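4.2 Surface coverings and small loose items

The second part of the study looked at what covers a work table and what gets left on it. During the first site visits we had treated the covering as a detail of the furniture. The interview notes changed that. People who worked at bare tables talked about things rolling away, and people who worked at covered tables talked about things they had stopped noticing.

We sorted the tables at the Mergate and Urndale sites into two groups, hard surface and textile surface. The hard group held painted board, bare metal and sealed wood. The textile group held felt, short-pile carpet and woven mats. Tables with a loose cloth thrown over them were left out, as the cloth was often taken off between visits. Eleven tables remained in the textile group, and all of them had a covering that reached the edges of the working area.

Each table was visited at the end of a working period, before any cleaning. The observer wrote down every loose item smaller than a matchbox, where on the table it lay, and whether it would be thrown away or put back in a drawer. Sofia Frade made the visits at Mergate and Lurdes Leitão made those at Urndale. They traded sites for the last set of visits in May so that we could compare their habits of recording. The main difference was in how they handled scraps of tape and paper. Frade logged a torn strip as one item even when it had come apart, and Leitão logged the parts. We recoded the Urndale sheets to match the Mergate rule. After recoding, the full set held 648 entries.

Position was recorded with a simple grid of near, middle and far, taken from the side where the person normally stood. We did not measure distances. A finer grid was tried at first and dropped, as it slowed the visit and the observers often disagreed about which cell an item belonged to.

Items on hard surfaces were found mostly in the near row or on the floor below it. On textile surfaces more of them lay in the far row, close to whatever closed off the back of the table. A rail or raised edge seems to matter here. Where the back was open, small items in the far row were rare on both kinds of surface. Where it was closed, they stayed put and were often missed during tidying, even when they stood out clearly in color. Figure 2 shows a carpeted table with a rail along the back and a single small item in front of it.

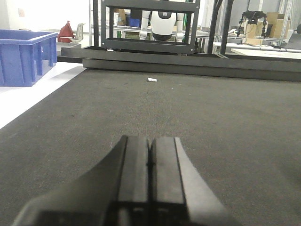
Figure 2. Gray carpeted table surface with a black rail at the far side. A small white item lies just in front of the rail.

Several people told us that they tidied a covered table by sweeping a hand across the part they could reach without leaning. This fits the pattern in the far row. It also suggests that the depth of the table has an effect of its own, which our sample cannot separate from the effect of the covering. The deeper tables at Urndale were nearly all covered, and the shallow ones at Mergate were nearly all bare.

Dust and fiber were not logged. The Nogueira checklist, which we used as a starting point for the sheets, has a line for them, but neither observer could fill it in the same way twice. We removed the line after the first set of visits.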